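Dish Rack

Daryna Kravets
19/09/2022
7 min read

A dish rack, also called a dish drainer, a plate rack or (in a good many homes) simply the drainer, is a stand that holds plates, bowls and other tableware upright and a little apart from one another. It is one of the humblest furnishings of the kitchen, found beside sinks, on open shelves and inside cupboards, and most people who own one could not say where it came from or how long they have had it. The word "rack" is used for the whole family, while "drainer" usually means a rack that stands over a tray or slopes toward a sink.

Form and parts

Nearly every dish rack comes down to the same few parts. There is a base, which may be a tray, a wire floor or only a rail or two; there are supports that keep things from toppling; and there are slots, pegs or bars that divide the space. The distance between one slot and the next matters a great deal more than shoppers tend to suppose. A rack spaced for flat dinner plates will hold them snugly, but a deep plate or a soup bowl set in the same place leans into its neighbor and takes up two slots, sometimes three. Racks meant for mixed tableware therefore have wider gaps, and flat plates tip back in them at a lazy angle, which does no harm at all.

The ends deserve a word too. A simple rack may have an upright rectangular support at each end and a low rail running between them, leaving the front and back open. This makes it easy to slide a plate in from the front, and it takes up very little room for what it holds. A basket rack, with walls on every side, is more forgiving of cups, lids and odd spoons but is a good deal bulkier, and it asks the hand to come down from overhead.
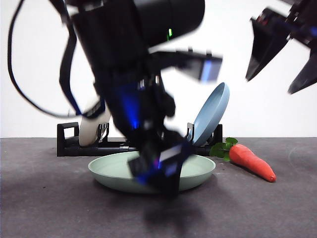 A low black rack with a light blue plate leaning in it; a mint-green plate lies flat on the table in front.

Materials

Wooden racks are the oldest kind still in everyday use. They are gentle on rims and pleasant to look at, though they want drying out now and again, and a neglected one will go gray and furry at the feet. Coated wire came into kitchens as a cheaper and lighter choice, and it is still the rack that many of us picture first. Its weakness is the coating, which cracks at the joints and lets rust through. Stainless steel lasts longer and costs more. Plastic racks are light and quiet, and they come in every color a person could want — plain black and white remain the dependable ones, going with whatever plates happen to be in the house.

Some racks mix their materials, with metal bars set in wooden or plastic ends. The small workshop of Hevora, run by Stavros Angelovski, made racks of this sort with loose pegs that the owner could move from hole to hole, and they are remembered fondly by people with big families and mismatched crockery. The pegs did get lost, and a pencil stub was a common substitute.

Size and capacity

Makers often give capacity as a number of plates, a figure that assumes thin, flat plates of one size. A household with coupe plates, pasta bowls and a child's dish or two will fit fewer. The Grisumano countertop rack, for instance, was 34 centimeters long in its smaller size, enough for a couple or for someone living alone who washes up after every meal. Dining halls use tall racks on wheels, and the largest of these take more than 100 plates at a time. They are really another piece of furniture altogether, though the idea is the same.

Loading and use

Plates are generally placed on edge with all their faces turned the same way, the larger ones toward one end. Deep plates and shallow bowls do best at the end of the row, where there is room for the curve. Heavy pieces belong low and near a support. Murray Petrenko, in his household handbook "The Seneviratne Kitchen," recommends filling a light rack from both ends toward the middle so that it does not tip, and he is quite stern about stacking saucepans on top of china.

Dish racks are also used for storage, and plenty of kitchens keep the everyday plates in one all year round. Standing on edge, a plate can be taken out without lifting the five above it, and glazes are spared the rubbing that comes of stacking. Away from the kitchen, racks have been put to work holding saucepan lids, cutting boards, letters, records and coloring books.

Care

A rack gathers limescale and crumbs in its corners. Warm water with a splash of vinegar loosens the first, and an old toothbrush sees to the second. Trays should be emptied and wiped often, and wooden feet stood somewhere airy.

See also: draining board, plate stand, tea towel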